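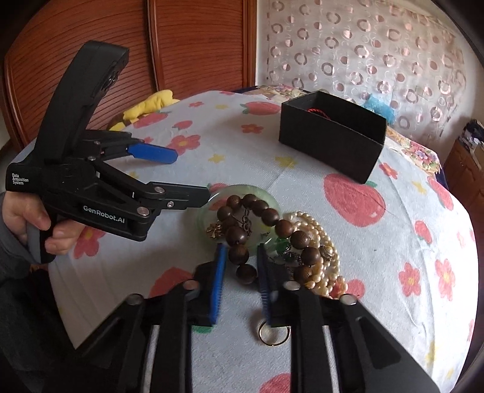

What is a football transfer?

Players change clubs all the time. One week your favourite winger is in your team's shirt, next week he's holding up a different scarf. That's a transfer. But how does it work?

First thing. Contracts.

A contract is a written promise. The player promises to play for the club, the club promises to pay the player. It lasts a set time, often two or three years, sometimes more. While it lasts, the player can't just wander off and join someone else. If another club wants them, it has to ask.

Asking costs money

Say there are two clubs, Zelloro Town and Birnolier Rovers. Zelloro need a striker. Birnolier have a good one. So Zelloro make an offer, called a bid. Birnolier can say yes, or no, or "more please". Mostly they say more please. This bit can take weeks and it's why grown-ups keep checking their phones.

If they agree, the money is called the transfer fee. It goes to the old club. Not to the player! Lots of people get that wrong.

Does the player get a say?

Yes. Always. The clubs can agree on everything and the player can still say no thanks. Maybe it's too far from home, maybe they want to play more games than the new club will give them. Wages have to be sorted too. Players often have an agent, a person who does the talking about money for them.

Then the medical

Doctors check knees, ankles, heart, all sorts. Running, stretching, scans. If they find a problem the new club might change it's mind, even at the last minute.

What's the window?

Clubs can't register new players whenever they like. There are set times, called transfer windows. One in the summer, one in the middle of the season. In England the winter one is in January and this time it shuts tonight, 31 January 2022, so expect a lot of rushing about. Late forms can mean no deal. Miss it and you wait till summer.

So in October, say, no buying from other clubs. A player with no club at all is called a free agent and can sometimes still be signed.

What's a loan?

Borrowing. A bit like a library book. Sequeira United have a young goalkeeper who never gets a game, so they lend her to Jidolia City until the end of the season. She gets to play, Jidolia get a keeper, then she goes back. Sometimes the club that borrows can buy her afterwards, if thats written in the deal.

Words to know

Bid: an offer of money for a player
Fee: what the old club gets
Agent: does the talking for the player
Free agent: a player without a club
Loan: borrowing a player for a while
Deadline day: the last day of the window

Try it

Pick your own team. Which position do they need most? Would you buy someone, borrow someone, or give a youth player a go? Write down your choice and see what the club does before the window shuts.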